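One Machine, Three Jobs, Some Doubts

The all-in-one breakfast maker is back, and I would like to know who asked for it. Every few years the idea returns in a new color. You plug in a single appliance, the thinking goes, and it fries the egg, toasts the bread and boils the water while you look for your shoes. I have lived with several of these things. My mornings did not get shorter.

The idea is old. In a box of trade catalogs I bought at an estate sale there is one from 1931 for the Baird, a combined griddle and egg boiler in nickel plate, promised to "relieve the housewife of 12 separate motions." I have tried to list the 12 motions and cannot get past seven. The drawing in the catalog shows a woman in pearls standing well back from it, and having read the instructions for cleaning the griddle I think she had the right idea.
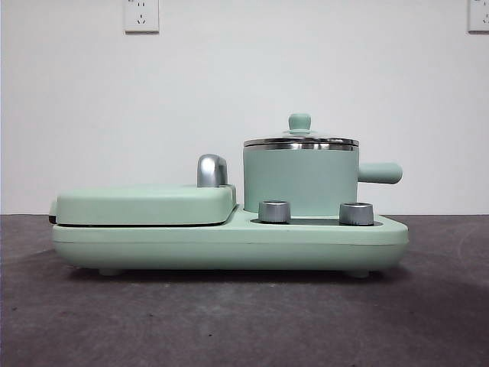 My quarrel with the current crop begins with counter space, the very thing they claim to save. A skillet goes back on its hook when you are done and a saucepan goes in the cupboard, but a combination machine is one long lump and it stays where you put it. The mint-green kind, with a flat covered grill or oven section on the left and a straight-sided pot on the right, all sharing one base, is a good deal wider than it is tall. That is a lot of counter to give to breakfast, a meal many of us eat standing up. It is pretty, I'll grant that. The soft corners and the curved silver handle have been thought about. I only wish the same care went into the question of where the thing lives at dinnertime.

Then there is the matter of power. The Tarnholm I used through July drew 600 watts for everything together, which sounds thrifty until you want everything together. With the grill going, the pot sulked. With the pot at a boil, the sandwich came out pale and faintly damp. I ended up cooking one thing and then the other, as I would have on the stove, except that on the stove I could have turned up the heat.

Elspeth Drummond ran a small appliance repair shop for years and has had over 100 of these combination units across her bench. I asked her what fails first.

"The side people use," she said. "Nearly everyone settles on one side. They make coffee water in it, or they make cheese sandwiches in it. The other half is like new when it comes in to me. You could sell it as a spare."

She is kinder about them than I am. For a student in a rented room with one outlet, she says, a Lernico or a Skuddale will do a decent job of noodles, and the grill side will warm a tortilla. She has one herself, a gift, and uses the pot for oatmeal. When I asked about the grill she changed the subject to hinges.

What I did come around to, grudgingly, was the lid.

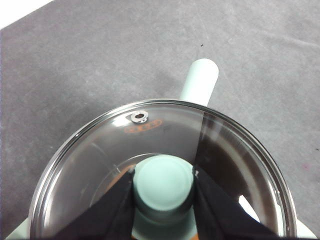 A clear lid is a small mercy on a small pot. Milk and oatmeal both like to climb, and a cook who can look in without lifting anything will catch them sooner. The glass here has a slim steel rim and a little metal-ringed vent near the edge, and it's the vent I would check for before buying. A tight lid with no way out for steam rattles and spits, and what it spits is mostly starch. Put the vent on the side away from your hand when you reach for the knob.

The knob matters too. Drummond's advice is to try any lid in the store with an oven mitt on, and never mind the looks you get. A low, flat knob disappears inside a mitt. A taller one with something to grip around the sides gives you a chance. Ask as well how it is fastened. If there is a screw underneath, you can tighten it when it works loose, and it will work loose. If there is no screw, you are buying a new lid, provided the company still sells them. I wrote to the makers of my Tarnholm to ask about replacement lids and got a coupon for a waffle iron.

So would I buy one? For a dorm or a camper, maybe, if it were on sale and I had measured the shelf first. For a kitchen with a working stove, I'd take a good small saucepan with a glass lid and spend the rest on better bread. The Tarnholm has gone to my nephew, who reports that the pot side is excellent and that he hasn't opened the other one.

Contact the editors | © December 2025, all rights reserved | Back to top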